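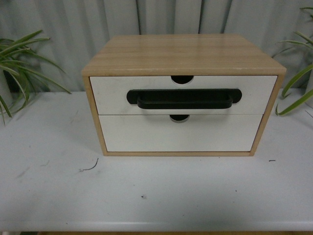

Ailsa Aitken says two drawers is one too few, and that she would have bought the three-drawer version if Hidberg still made it. I have had the two-drawer Pleltitz for most of a year now and don't agree, but I can see how somebody with a lot of stationery would.

Posted in June by the Brorkstead desk

The Pleltitz is a small cabinet for the top of a table or desk. The body is pale wood with the grain showing, and the drawers have plain white fronts. Each front has a half-round notch in the top edge for a finger. The upper drawer also has a long black bar handle across it. The lower one has only the notch.

I use the handle nearly every time for the top drawer. The bar is easy to get hold of and the screws have stayed tight. For the bottom drawer you hook a finger into the notch and pull, and that works fine unless the drawer is full of something heavy. I had 40 seed packets and a stapler in mine with no trouble. A box of picture hooks was too much, and the whole cabinet slid forward before the drawer opened. Stick-on rubber feet fixed it.

The drawers have no stops. Pull too far and they come right out – good for cleaning, bad if you are on the phone. They run wood on wood, a little stiff for the first few weeks. I rubbed a candle stub along the edges and they have been smooth since.

The white fronts pick up pencil marks. A damp cloth takes them off. Ink is another matter, and I have a small blue spot on the side of the top drawer that is there for good.

I also looked at the Tawhiri, a metal box with a similar footprint. It is deeper inside and the drawers have proper runners, but they rattle. If you keep coins or drill bits, it would be the better buy. For paper, cables and sewing things I would stay with the Pleltitz.

It came assembled apart from the handle. Two screws, and the holes were drilled straight. The instructions were one sheet with no words on it.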